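Edeltraud Hofstetter would like it known that she has never sold a robot. What she sells, through her firm Bramalden, is the Clidetska, a pair of hand-held grippers you hire by the week, pick things up with, and post back. The arm that eventually learns from your efforts is somebody else's problem.

"People ring up expecting something that walks," she says. "I send them a box with two handles and a charger. There's usually a silence."

The hire lasts seven days and costs £1,142, a sum she pronounces without blinking. For that you get the grippers, a sheet of printed markers and 4 hours of Leszek Czerwiński, her trainer, on the telephone. He is patient, she says, and the price reflects it. 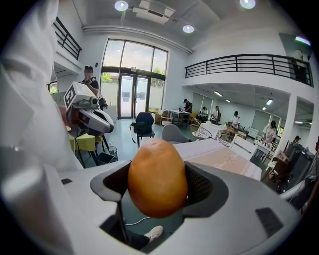 Hofstetter is firm that customers should start with groceries. Her reasoning is that blocks are too polite: they have flat sides and go where they are put. A potato has opinions. The brown one standing upright between the dark grey jaws is egg-shaped and smooth-skinned, and she regards it as a fair examiner. "If your grip is lazy, a shape like that will find you out," she says. "I've had engineers go quite red over a potato."

Czerwiński asks beginners for 60 clean lifts before they try anything clever. Most, he reports, get bored well before that and move on to eggs, against advice — the Clidetska's jaws do wipe clean.

I asked what she would change. The handle, she said at once, which was drawn for larger hands than hers, and the manual, which she wrote herself in February and now finds "a bit bossy". A new one is promised. The potatoes are not included.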